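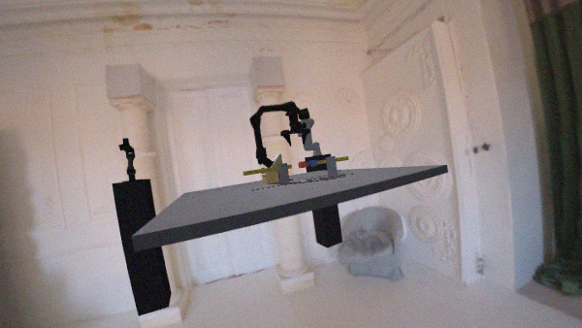 I gave up my desk in January, and I've been writing at my grandmother's old kitchen table ever since. I didn't plan it! The desk had drawers, and the drawers had filled up with batteries and takeout menus, and one morning I just carried the laptop down the hall and never carried it back. What I wanted, I think, was a big flat stretch of plain gray, a thick smooth slab with a lighter top and a darker front edge, the kind of surface that doesn't ask you for anything. What I got was yellow pine with a burn mark shaped like Ohio.

Still, I love it. I've written more at that table in five months than I did in two years at the desk, and I started wondering if other people had the same story. So I asked around Anstead, where I live, and wow, do people have opinions about tables.

Lorraine Rewi runs the secondhand furniture place on Dasano Street, and she's been selling kitchen tables for almost 40 years. She told me the ones that go fastest are the beat-up ones (she used to sand them, and then she quit sanding them and raised the price). Round tables sit in the shop forever. Drop-leaf tables go to people in their twenties, who then come back at thirty wanting something that doesn't wobble.

"Sit at it before you buy it," she said. "Put your elbows down. People will test a mattress for ten minutes and buy a table standing up."

I did put my elbows down, on nearly everything she had. My favorite was a long oak thing out of a boarding house, priced at $2752, and I visited it twice before I admitted it was longer than my kitchen.

My neighbor Nuwan Chowdhury went the other way. He has a small house and three kids, and he built a table that folds up against the wall, with a bench underneath for shoes. Homework happens there, and bread, and a jigsaw puzzle that has to be moved on a sheet of cardboard every night before dinner. He says he'd make it 10 inches wider if he did it again, and his wife says she'd make it a different color.

As for mine, I finally oiled it last weekend. It took the whole afternoon and all my old T-shirts, and the Ohio mark came up darker than ever.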